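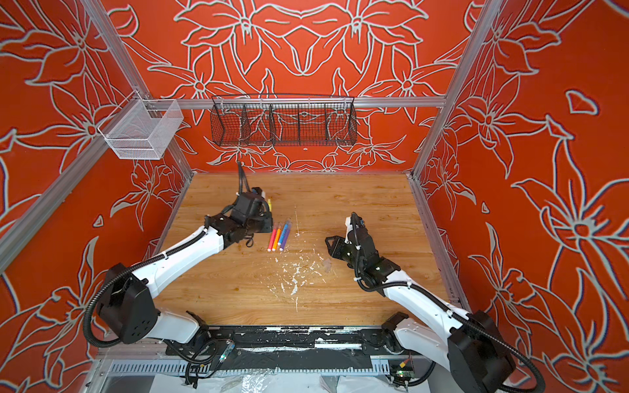
We're looking for people who do boring jobs well. I mean it as a compliment! I'm Sevim, and I run the chore trials at Cirevine, where we keep asking whether a machine can do the small stuff yet – picking up a marker, dealing with its cap, putting things back in a basket. Some days I'd say nearly. Other days I go home and hug my dishwasher.

What we need is 37 people who tidy, sort, pack or restock for a living, or just do a lot of it at home. You'd come in for 90 minutes, do a set of little tasks with your own two hands, then watch two robot arms try the same ones and tell us what you'd have done differently.
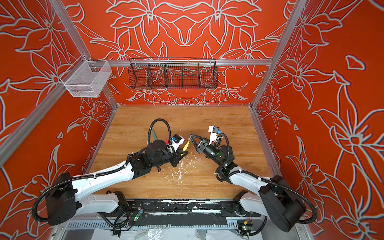 You don't need to know a thing about robots, and blunt opinions are very welcome. We pay $50 a session plus parking, and there's coffee (decent coffee, I fought for it). You do need to be 18 or over and okay with us taking notes while you talk.

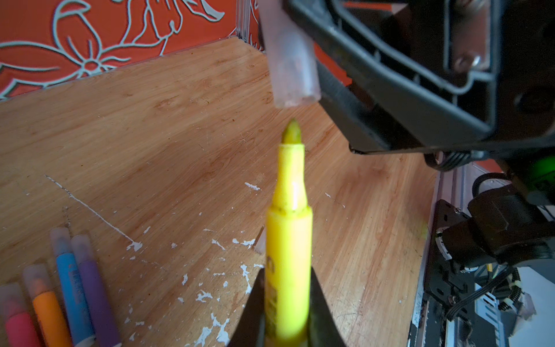 Nevzat Canpolat wrote after the last round that he'd trust the arms with a pen cup but not with his kitchen drawers, and that he'd like to come back in a year and check.

So would I. Sign up at the front desk or call and ask for me – sessions start in December.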